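Suivi des rapaces du lac Drarkau : entretien avec Erick Shirima

Publié dans la rubrique Patrimoine naturel

Le programme de suivi des balbuzards pêcheurs du lac Drarkau entre dans une nouvelle phase. Erick Shirima, qui en assure la coordination scientifique au sein de la station ornithologique de Fultstead, a bien voulu répondre à nos questions sur l'état de la population nicheuse, les méthodes employées et les relations avec les usagers du plan d'eau.

Le site compte à ce jour 18 couples installés, répartis entre la rive nord et les îlots boisés du secteur de Drarthorpe. Invité à commenter ce résultat, M. Shirima se montre prudent. « Un effectif annuel ne dit pas grand-chose pris isolément. Ce qui nous importe, c'est le nombre de jeunes à l'envol et la fidélité des adultes à leur aire. Un couple peut occuper un nid toute la saison sans mener une seule nichée à terme. » Pour la saison écoulée, 22 jeunes ont pris leur envol. Deux nids ont été abandonnés avant l'éclosion, l'un à la suite d'un coup de vent, l'autre pour une raison qui n'a pas été établie.

Le balbuzard pêcheur se nourrit presque exclusivement de poissons, qu'il capture en plongeant les serres en avant. Il construit une aire volumineuse au sommet d'un arbre dégagé, parfois sur un pylône, et la recharge d'année en année. « Les aires les plus anciennes du lac dépassent un mètre de hauteur, précise le coordinateur. Elles finissent par peser sur l'arbre porteur, et il arrive que la cime cède. Nous suivons donc aussi l'état sanitaire des pins. »

Les observations sont conduites depuis des points fixes, à distance réglementaire des nids. La dernière campagne a donné lieu à 1 852 relevés, saisis selon une fiche unique qui mentionne l'heure, la direction du vent, l'activité des adultes et, lorsqu'elle peut être déterminée, l'espèce de la proie rapportée. M. Shirima insiste sur la continuité de ce protocole. « Nous avons reçu de nombreuses propositions visant à enrichir la fiche. Nous en avons retenu très peu, afin que les séries restent comparables. »
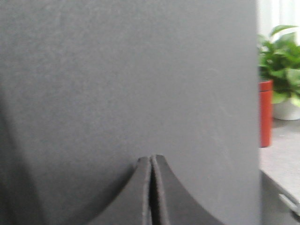

Surface grise d'aspect finement fibreux, légèrement mouchetée.

La question du baguage a également été abordée. Les poussins sont bagués au nid, entre la cinquième et la sixième semaine, par des personnes titulaires d'une autorisation. L'intervention est écourtée dès que les adultes manifestent une agitation prolongée, et elle est reportée en cas de pluie ou de forte chaleur. « Une bague lue à la longue-vue trois ou quatre ans plus tard, sur un autre lac, nous renseigne davantage que bien des journées passées au pied du nid », observe M. Shirima, qui rappelle que les jeunes oiseaux demeurent en général sur leurs lieux d'hivernage avant de revenir vers leur région de naissance.

Interrogé sur la cohabitation avec les pêcheurs et les plaisanciers, il juge la situation satisfaisante dans l'ensemble, à l'exception de l'anse de Mussa. La fréquentation y est élevée le dimanche, en particulier en fin de matinée, au moment où les mâles apportent du poisson à la femelle et aux jeunes. « Une embarcation qui passe sans ralentir ne provoque le plus souvent aucun envol. Celle qui s'arrête sous l'arbre, moteur coupé, fait quitter le nid à la femelle, et les œufs se refroidissent. » La station demande donc que le balisage de l'anse soit posé dès le mois de mars et maintenu jusqu'à l'envol du dernier jeune. La demande est en cours d'instruction.

Concernant les lignes de pêche abandonnées, que les adultes incorporent parfois à la garniture du nid, des bacs de collecte ont été installés à l'embarcadère de Fultstead et à celui de Drarthorpe. M. Shirima souhaite qu'un troisième point de collecte soit ouvert à Mussa.

Les derniers balbuzards quittent habituellement le lac au début de l'automne. Les contrôles d'aires auront lieu en novembre, après le départ des oiseaux, et l'accès au sentier de la rive nord sera alors interrompu en matinée. Les personnes souhaitant transmettre une lecture de bague sont invitées à indiquer le code, la couleur, la patte concernée et le lieu d'observation à l'accueil de la station.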